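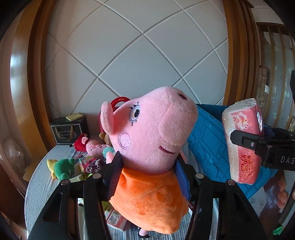 Mummy Pig in her orange dress

I promised in my last post to write about the rowing class, and several of you asked me if it is hard, so I will try to explain how it went with me.

First, I must say that I was never a sports person. At school I was always the one who kept the jackets of the others. I walked to work for many years and I thought this is enough. Then in the winter my back started to complain every morning, and my doctor told me to find something where I use the whole body and do not jump. She mentioned swimming, but I dislike to put my head under the water. So I went to the Tiedemann gym in Skeveck, where they have a room with rowing machines on the upper floor and a small class on Monday evening.

The coach is Sabina Gamage. She rowed on real water for many years and she speaks very quietly, even when the music is on, so everybody has to pay attention. At my first class she did not let me pull hard at all. I sat on the machine and practiced only the legs, with straight arms, like a person who pushes a heavy door with the feet. After that I practiced only the back, and then only the arms. I was a little disappointed. Beside me a man was rowing like there is a fire behind him, and I was doing a movement that looked as if I was folding laundry.

But now I am grateful for this slow beginning. My biggest mistake was the order. I wanted to pull with the arms at once, and then the handle had to travel over my knees, so I lifted it up and made a kind of big circle in the air. Sabina put her hand flat above my knees and asked me to send the handle away before I bend them. Hands first, then the body, then the knees. I repeated it in my own language in my head, and there it has a nice rhythm which I cannot translate, I am sorry.

The second mistake was the lever on the side of the machine. I had put it on the highest number, thinking that a higher number means a better training. She moved it down without any comment and asked me to feel the difference. It was lighter, but I had to be quicker with my legs, and after a few minutes I was more tired than before! I asked her about it after the class and she compared it to the gears on a bicycle, and then I understood. 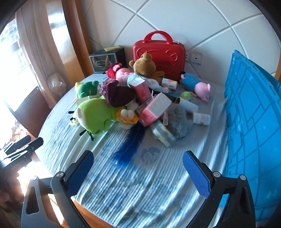
In the third week we did our first distance. The beginners had to row 500 meters and the others 1000. I started much too fast. I felt very strong and even a bit proud, and I looked at the screen too often. In the middle my legs were full of stones and my breath was all in the wrong places. I finished it, but the last part was ugly, with round back and the chin up. When I stood up from the seat I had to hold the window sill.

The week after, I tried it again and I hid the screen under my towel. I only listened to the sound of the wheel and tried to make every stroke sound the same as the one before. My time was a little better and I could talk normally after about 7 minutes. I think I will keep the towel method for a while, although the man beside me finds it strange.

Some small practical things, for the ones who want to try it:

Wear tight shorts or leggings. My first trousers were wide and the cloth went under the wheels of the seat two times.

Don't hold the handle like you want to break it. I had blisters on both hands, and they went away when I learned to hook the fingers and leave the thumbs relaxed.

Bring your own lock for the locker. I have number 744 now, it is in the last row near the showers, and the door needs a small kick at the bottom.

Eat something at least two hours before. I tried it once directly after soup and I do not recommend it.

About my back: it is better in the mornings, especially when I get out of the bed and put my socks on. I can't say if this is from rowing or from the warmer weather or from both. In April I have an appointment with the doctor again and I will ask her what she thinks. She also wanted me to do some stretching at home every day. I do it on most days. Well, on some days.

Sabina would like to take the class to the lake in the summer, to sit in a real boat with four seats. I said yes before I thought about my head and the water. A friend of mine from the class said yes too, so at least we will be two nervous people. Before this I want to row the 1000 meters without stopping, and if I manage it I will write it here. If you have rowed in a real boat, please tell me in the comments what shoes I should bring.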